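When the robot stopped in front of a stool
Oct 13, 2026

14 comments

She had not slept much when we spoke, and she said so in the first minute. For three years she has been responsible for testing the Lirkel, a home robot made by Velthorpe, a small firm in Namden. It carries things from the kitchen to other rooms and brings them back. In the spring one of the test machines drove into a person's leg. The person was a colleague, and the injury was a bruise. She still talks about it as the worst day of her working life.

"People tell me, it was only a bruise," she says. "But the robot was carrying a pot. The pot had cold water inside. In a real home, maybe it is soup."

She asked me not to print her name, and I agreed. Her firm knows that she spoke to me.

The fault was not in the motors or in the brakes, and it took her team a long time to believe this. The robot has a rule that it must stop when something stands in its way. The rule worked every time in the test flat. Then the colleague came in wearing a coat with large patches of many colours, and the robot, which had been moving along the kitchen wall, did not slow down at all.

"We read the log the same evening," she says. "The program that looks at the camera had seen something. It had seen perhaps five things, all small, none of them a person. One of them it called a cushion. Each piece was below the size that matters, so each piece was thrown away. When you throw away all the pieces, there is no coat and there is no person."

I asked if the robot had no other way to feel that something was there. It had a distance sensor, she explained, but it was mounted low, and a change in the software had given it less weight than the camera. This change was made in December, after testers complained that the machine stopped too often for table legs and chair legs. The change was reviewed and signed. She was one of the two people who signed it.

"I want you to write that," she says. "It is easy to say the software did it. I read the change, I thought it was good, and I put my name."

After the accident all the machines were switched off for 92 days. The team did not want to put people in front of the robot again, so they moved the work to simulation. They used a tool called Afridi, which builds kitchens and living rooms on the computer and lets a virtual Lirkel drive through them. In these rooms they gave ordinary furniture the worst surfaces they could think of. Stools, chairs and doors were covered with patches that had sharp borders and strong colours, and the shape under them stayed the same.

In the first 3,000 runs, the virtual robot touched an object 310 times. She says this number without looking at her notes.

"My manager was very quiet. Then he asked, is it real or is the simulation wrong? It is a fair question. A simulation can lie to you in both directions." For this reason they painted a few real stools in the workshop and repeated part of the test with a machine at very low speed. It failed in the same way, though less often. She believes the light in the workshop was kinder to the camera.

The stool became a kind of favourite among the team. It is low, it has thin rungs and round legs, and a good part of it is empty space. A plain brown one was almost never a problem. With the patches on, the program sometimes kept the legs and lost the seat, and sometimes did the opposite.

The repair has 2 parts. The distance sensor now has the last word: if it reports something, the robot stops, whatever the camera says. Small pieces that lie close together are also no longer thrown away before they are checked as a group. The robot stops too often again, and the testers complain about it again.

"Good," she says. "Let them complain. I answer every one of these messages myself -- it takes my Friday, but I prefer it."

She is not sure that the fault is gone. New surfaces are added to the simulation every week, and last week one of them, a striped door, caused a contact. When we finished, she was going back to look at the log of that run.

Share 27
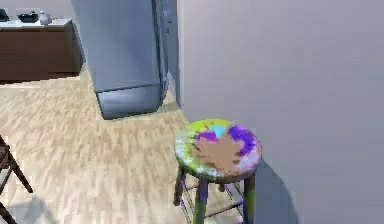 A stool with a patched surface in a simulated kitchen.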